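The woman who reads the old letters

The workshop is on the second floor of a former bakery in Plesongate, and the stairs are steep. When I arrived, my interview partner was already making tea. She asked me not to print her name, and I agreed. "The people who write to me are private people," she said. "They would like me to be private also."

Her work is reading handwriting. Families bring her letters, recipe books and diaries which they can no longer read, and she types them out. She started in May, 18 years ago, with a box which belonged to her grandmother. It held 664 letters, nearly all of them sent from Trirkach, a village where her grandmother's sister had married.

"I thought it would take one winter," she told me. "It took me three years. My great-aunt saved paper. When she came to the end of a page she turned it sideways and wrote across the first lines."

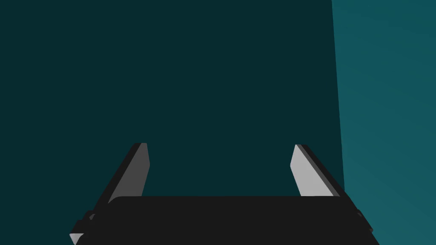

Agnieszka Lorentz

I asked how a person learns to read such a page. She took a while to answer, and first she moved the sugar bowl to make place for a copy of one of the letters.

"You look for the words you know already," she said. "The greeting is always the same. The name of the month, the weather, the health of the cow. From these you collect the letters. Then you know how this person makes a k or an h, and you can go to the difficult places."

Some places stay difficult. In the Trirkach letters there is one word, close to the end of a letter about a wedding, which she has tried to read many times. In the typed version she left a gap with a small question mark. A cousin wanted her to put in the most likely word, and they had a quarrel over it. "I do not guess," she said. "If I guess once, then you cannot trust the other pages."

Today she works mostly for strangers. A short letter takes her one evening. A diary can take up to 10 weeks, and she tells the customers this at the beginning, so that they do not telephone every Friday. The longest job was a shop book from the Cruzado bakery, the same house where we were sitting. The family wanted to know the recipe for a certain almond bread. She found it between two lists of debts, without any quantity for the flour.

"They were a little disappointed," she said, and laughed. "But they baked it anyway and brought me a piece. It was rather dry."

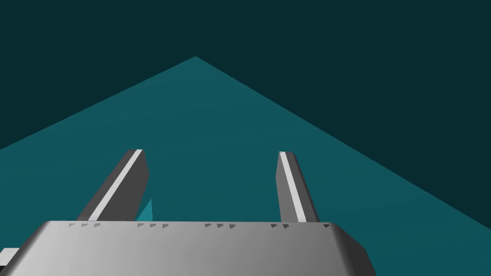 What the families do not expect

Many customers hope for a secret. They ask her on the telephone if there is something about money, or about a child. Mostly there is nothing of this kind. There are potatoes, shoes, a bad tooth, a brother who does not write back.

"I tell them to read it slowly," she said. "My great-aunt wrote about one pair of boots in four letters. Who may wear them, who has spoiled them. After the fourth letter I knew the whole house."

Sometimes she reads things which are painful, and then she calls the family before she sends the pages. One man decided that he did not want them. She keeps them for him in a closed envelope – he may still change his mind, she thinks.

I wanted to know if she writes letters herself. She does, but only at Christmas, and her own handwriting is poor. Her sister in Stundano complains that she has to read every card twice.

Before I left she showed me the next job on her shelf, a school exercise book with a blue cover. She had not opened it yet. The tea was cold by then, and she went to put the kettle on again.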